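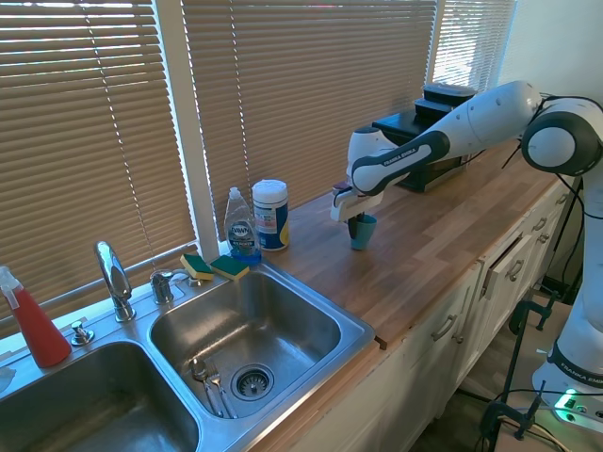
A Franka Emika arm lowers its gripper over a small teal cup beside the sink.

New house rules for kitchen robots, and I like most of them

Posted 3 Jan 2020

Happy New Year, everybody! I promised in November that I'd report back once the people at Asineck finished their rules for running robot arms in kitchens, and they finally have. The thing is called the Olvera Practice (after the street where they first argued it out over takeout), and it went up on their site this morning. It runs four pages, large type, and you can read it over one cup of coffee. I had two.

Some background if you're new to this column. Lots of small outfits around here are trying arms in ordinary kitchens, the kind with a faucet and dish soap and a counter full of stuff, and up to now everybody has made up their own way of doing it. One lab tapes a line on the floor. Another lets you lean right in and grab a fork while the arm is powered. I've visited both sorts, and I know which one I'd rather bring my kid to.

Ximena Lozano wrote most of the text. She told me on the phone that she wanted something a person could follow on their first day without a course. "If you have to look up a word, I wrote it badly," she said. She did slip "end effector" in there once, Ximena, page three, I saw it.

So what does it say? The biggest piece is about who stands where. Before an arm moves, one person is named the operator and keeps a stop button in hand. In hand means in hand, and a button on a shelf across the room doesn't pass. Anybody else who wants to reach onto the counter or into the sink says so out loud, the operator stops the arm, and then you reach. I tried this at a demo last month and felt silly for the first few minutes, announcing myself like a butler, and after that I quit noticing.

Next comes mounting. Clamps get checked by hand at the start of every session, and again after any bump. Cables on the floor have to be kept clear of where people walk. There's a nice plain line in there about stands: if you can rock it with one foot, it isn't ready. Drawers and cabinet doors under the work area are supposed to be pushed all the way shut before a run, and I can tell you from my own bruised hip that I'd want that rule even in a kitchen with no robot in it.

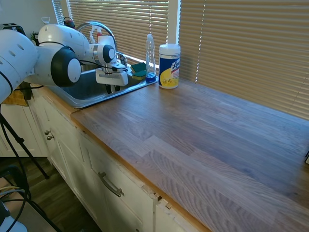
Then there's the part on sinks, and this is where I figure the arguments will start. The rules treat any working sink as a wet area, even if the faucet hasn't been touched all day. Water gets shut off at the valve before the arm works over the basin, unless the session is about washing and the maker of the arm says in writing that it can take a splash. Knives and glass stay out of the basin completely. Forks and spoons are fine. Sprays and cleaners can stay on the counter with their caps on, but they can't be picked up by the arm unless they've been emptied and rinsed first.

Eustaquio Orozco over at Bravstead isn't thrilled about the water rule. His team moves between borrowed kitchens, and he says the shutoff valve is sometimes behind a panel or painted in place. "I'm all for it on paper," he told me. "Then I'm on my back under a cabinet with a flashlight." He'd like to see a cover over the faucet handle allowed as a substitute. Ximena says she's heard him and it's on the list for the next version. I think he has a point, but I'd still want the valve.

Speed is handled simply. The arm runs slow whenever a person is inside the marked zone for setup, and full speed is only for when the zone is clear. I was hoping for actual numbers, and there aren't any. Ximena says arms differ too much, and that each team should write down its own limit and post it on the wall where visitors can read it. Okay, but I worry a bit that "slow" is going to mean whatever people want it to mean by the end of a long afternoon.

There's also a short log to fill out. Date, operator, what was on the counter, anything odd that happened. Logs get kept for 90 days. Small stuff counts too, so a dropped cup goes in there along with a pinched finger.

Nobody is forced to sign up. Asineck has put aside $3,000 to help small teams pay for stop buttons and floor tape, and you can ask for a share of it by sending in your written speed limit and a sketch of your zone. Rirkari, the shared workshop across the tracks, says it will make the rules part of its booking form starting with its next round of bookings.

I'm going back to sit in on a session there, and I'll be asking about gloves, which the rules don't mention anywhere. If you run an arm in a kitchen and you've read the thing, write and tell me which rule bugs you the most.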